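4.2 Target Selection and Grasp Release in Domestic Scenes

The planner receives a short text command and the current head view, and returns a target region, an approach direction and a hand pose. We run it on top of the Grunel motion stack, which handles joint limits and collision checks between the two arms. The planner itself knows nothing about the arm geometry. It works only in the head camera frame, and Grunel converts its output into joint targets.

Refrigerators were the hardest of our household settings for the perception module. Clear bins, glass jars and transparent wrapping give poor depth returns, and the segmentation network tends to merge a clear object with whatever stands behind it. Figure 3 gives two head views from the same home.
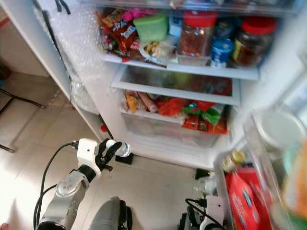
We therefore do not use depth inside the mask of an object classified as transparent. The module takes depth from a narrow band outside the mask and fits a plane to the nearest supporting surface. For small bottles, the cap is segmented separately when it is opaque, and its center is used to correct the long axis of the grasp. If the cap and body estimates disagree, the planner asks for a second view before moving the hand.

Once the hand is closed, control passes to the Hegde monitor. It compares finger positions with the expected object width and stops the arm if the difference grows during the retreat. The retreat path is kept straight until the wrist has cleared the shelf edge, and the second arm is held low during this phase.

Placement uses a separate surface model. A table is accepted as a target if the fitted plane is large enough for the object footprint plus a margin on each side. Patterned and glossy tops caused two kinds of error in early tests: veins in the pattern were labeled as thin objects, and glare left holes in the depth map that were read as missing surface.

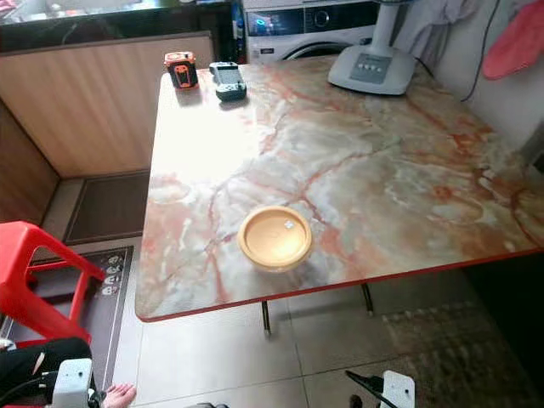
Both errors were reduced by checking candidate regions against the table plane. A region with no measurable height is dropped from the object list, and a hole enclosed by valid plane points is filled but marked as low confidence. The planner may move the hand over such an area but may not release there.

We tuned the margin on 51 recorded placements from the Nakby set and kept it fixed afterward. All modules log to Inbridge, so that each stop can be replayed with the mask, the plane fit and the commanded pose in step.

Figure 3. Head camera views of a refrigerator interior (top) and a marble-patterned table (bottom).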